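14/10/2023

Gave up on the crossword at seven and went down to start on the dishes. By dishes I mean all of them, every plate I own or have been handed by a relative who was moving somewhere smaller. The supper is in two weeks and I said, in front of witnesses, that I could seat 19 people with no paper plates. I would like to know who was speaking through me at the time.
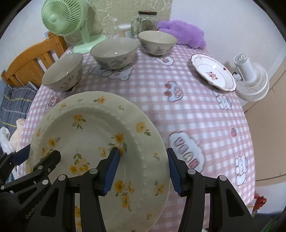
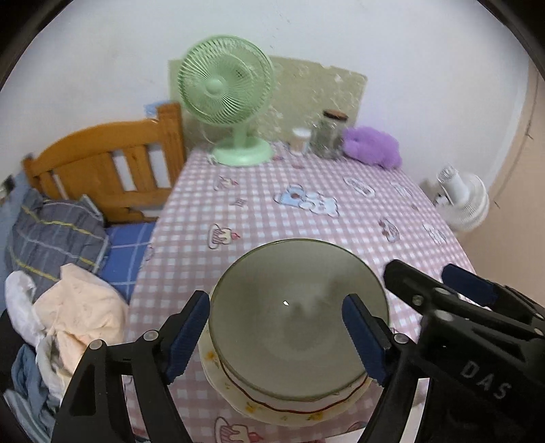 Plates, one with yellow flowers and one plain glass.

Mulugeta's opinion is that nothing needs to match. Mulugeta Degefa has eaten off a saucepan lid in my presence, so I take his views on tableware under advisement. He did come over after lunch with a folding chair under each arm and then stayed three hours, most of them spent sitting in one of the chairs to see whether it was sound. The other chair pinched his thumb and has been sent to the garage.

I have now written the menu four times. The first version had a fish in it. The second had the fish crossed out and a remark about my oven, which runs hot on the left and sulks on the right. The third was soup, bread, more bread. The fourth is lentils, which is where I was always going to end up, and I could have saved myself a good pencil. Mulugeta asked whether there would be meat. I said there would be lentils with confidence. He wrote something on the back of the gas bill and wouldn't show me.

Went into Grostelville for onions and came back with onions, a colander, and a bad mood. The woman ahead of me at Prasness was returning a lamp she had very obviously owned for years. There was dust on it. There was a bulb in it. She got store credit. I once tried to return a kettle there the day after I bought it and was asked whether I'd been using it correctly. How many ways are there to use a kettle?

The drive home took forever because the Drisa road is down to one lane again. They have been fixing the same stretch since March, and as far as I can tell the repair is that it's now a different color. I sat behind a horse trailer and had a long one-sided talk with my late aunt about tablecloths. She believed in ironing them on the table, with a wet towel underneath, and she had the ruined tables to prove it. I always lose these talks.

Tolera called while I was putting the onions away. Tolera Tamiru is the only person on the guest list who replied in writing, on a card, with a stamp, and then called to make sure the card had come. It had. She is bringing her mother, who is 61 this month and doesn't care for lentils. She's also bringing a cake from Negussie, the good bakery, and wanted to know what size. I said large. She said their large is really a medium and that the size above is called Event. I said Event, then. I have never ordered an Event before and felt quite grand until she told me the price, after which I sat down for a minute in the sound chair.

So that makes 20, if the mother wasn't in the original count, and I can't remember if she was. I looked for the list and found last year's, which has the plumber on it. Why did I invite the plumber? He didn't come. He was perfectly nice about it.

Tried the big lentil pot on the stove this evening to see how it sits. It covers two burners and leans toward the window. Filled with water it takes longer to boil than the evening news, weather included. If I start at 14 minutes past noon we might eat by dark – I'll say six and plan on seven, and put out olives so people have something to do with their hands.

Still to do: find the list, wash the good napkins, decide about the piano bench. It holds two if they like each other. Mulugeta and the cousin from upstate did not, last time, on account of a remark about a canoe, so that wants some thought.

Found the gas bill just now, under the fruit. On the back he had written "eat first."

Bed. Forgot garlic.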